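The Altham Bus

My aunt Elfriede left me a piano, which sounds lovely until you learn that the piano was in Altham and I was not, and that I lived up four flights of stairs with a bathtub in the kitchen. So I took the bus out there on a Thursday in November to look the thing over and figure out who on earth would buy it.

I should say she wasn't my real aunt. Elfriede Thaler lived next door to us when I was little, and she gave me lessons for six years, and I was terrible for all six. She had a metronome she never wound and a dish of licorice she never refilled. When I hit a wrong note she'd say "Hm" and look out the window like she'd seen a deer.

The lawyer's letter said the key was with a Mr. Haddad, number 212, across the street. Ayman Haddad opened the door in his socks and looked me up and down.

"You're the piano," he said.

I said I guess I was.

He put on his shoes and came with me (I hadn't asked, but I was glad). The house had that shut-up smell, all radiator and old curtains. The piano was in the front room with a bedsheet over it, and when I pulled the sheet off I got this awful lump in my throat, because the bench was still cranked up as high as it would go. She was a tiny woman. She'd had it that way for me, at thirteen, all knees, and then I guess she'd never had it lowered, or she'd had a lot of tall students.

"Play something," said Mr. Haddad.

"I can't play."

"She said you could."

Well, what do you do with that? I sat down and played the only thing I had left in my hands, this little waltz she'd made up for me. I got eleven bars in and fell off the edge of it. The G above middle C stuck. It always stuck! I'd told her for six years that it stuck and she'd said a good player would go around it.

Mr. Haddad clapped, very seriously, four or five times.

I'd written to a dealer before I came, a man named Ottavio Benedetti, and he showed up at three with a flashlight and a cough. He lay down on the rug and looked up at the underside of the piano for so long I thought he'd gone to sleep. Then he got up and brushed off his pants and said it was a Doltero, an upright, and not one of the good ones. He'd give me 297 dollars and haul it himself.

"She paid 1,785," said Mr. Haddad. "I was here. I helped carry it in."

"She paid too much," said Benedetti.

"She paid it in fives."

We all stood there and looked at the piano. I'd love to tell you I threw the man out, but I'd quit my job in September and the rent was late, and 297 dollars was 297 dollars. I told him I'd call him by the weekend. He left his card on the music stand, right where the waltz would have gone. 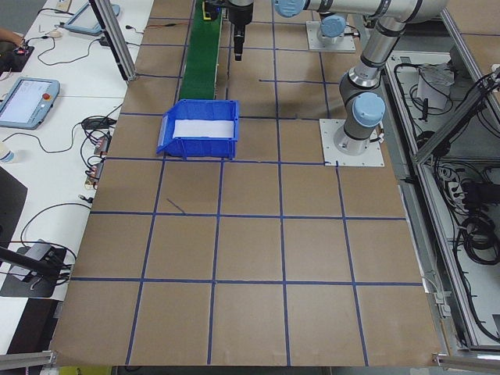

The blue bin at the end of the belt, under the arm.

I missed the five o'clock bus. Mr. Haddad said there was another at seven and made me come across and eat lentils, and while we ate he told me things about her I'd never known. She'd been engaged twice. She cheated at cards, badly, and got offended if you noticed. One winter she taught him the left hand of a duet, only the left hand, one bar a week, and every Sunday he'd go over and they'd play it.

"What was the right hand?" I asked.

He wiped his mouth with his napkin and hummed it, and I'm sure you're way ahead of me, but I wasn't, I was sitting there with a mouth full of bread. It was the waltz. It was my waltz, and he hummed straight on through bar eleven like there was nothing to it, up and over and down the other side, eight more bars and then a little turn at the end that I'd forgotten completely.

"Do that again," I said.

He did it again. I grabbed a pencil off the top of his refrigerator and wrote it on the back of the lawyer's letter, and I got the rhythm wrong, and he made me fix it.

We went back over in the dark with the key. He couldn't find the lamp switch, so we left the hall light on and the door open. He took the low end and I took the high end, the two of us jammed onto that ridiculous tall bench with his feet swinging. We were awful. He rushed and I dragged, and the G stuck, and I went around it.

The seven o'clock bus went by at ten past. I heard it gear down for the stop at the corner, wait, and pull away again.

"From the top," said Mr. Haddad, and he licked his thumb and turned over the lawyer's letter, and then turned it back, because the music was on the other side.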